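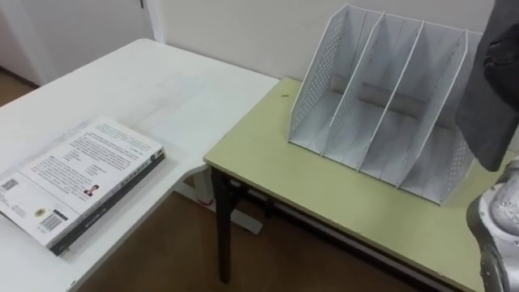 Most equipment budgets I get asked to read have one big number at the top and a lot of silence under it. The robot has a price. The tables, the fixtures, the safety harness, the spare cables and the weeks of somebody's time do not. I have helped plan purchases for two small labs now, Trarumberg and Cononwood, and in both places the trouble came from the lines that were left off.

Take filing. Putting a folder in a rack is a job any office worker does without looking. If you want a machine to do it, you need a rack that stays put, folders that don't sag, and a surface at a height the arm can reach. Our first list at Trarumberg had $1,260 for "furniture and misc." We spent $1,762, and the difference was all things we could have written down in October if we had walked through the task once by hand.

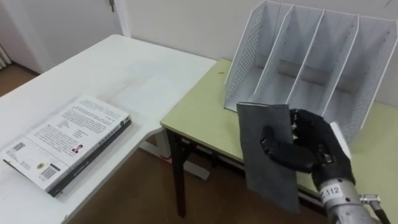
A robot hand holds a gray folder beside the organizer.

Lenka Procházka, who signs the orders at Cononwood, wanted to cut the adjustable table. A fixed one was cheaper and she had a point. But a table you can raise or lower gets used for the next task too, and a fixed one gets put in the hallway. I would sooner delay the second arm by a quarter than buy furniture twice. 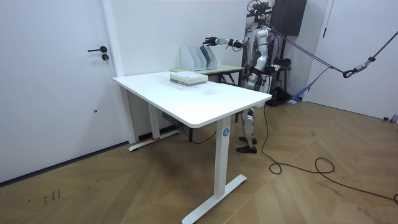
I feel the same way about floor space. Vendors give you the footprint of the robot standing still. You also need room for the support gear, the cables, and a person who can get to the stop button without climbing over anything. Radek Zeman taped out our floor before we ordered, and we dropped one table from the plan that afternoon. It cost us a roll of tape.

Then there is the money for after delivery. We set aside $1,030 for repairs and replacement parts in the first year, and I had to argue for it twice. People will approve a large purchase and fight over a small reserve. I don't understand it, but I plan for it.
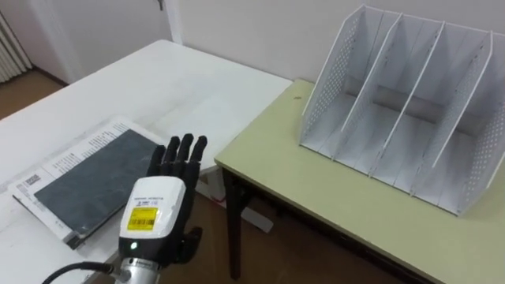

Should a small lab buy the hardware first and work out the tasks later?

Pick the tasks first. Two or three are enough to tell you what reach, what hand and what furniture you need, and the quote you ask for will be a better one.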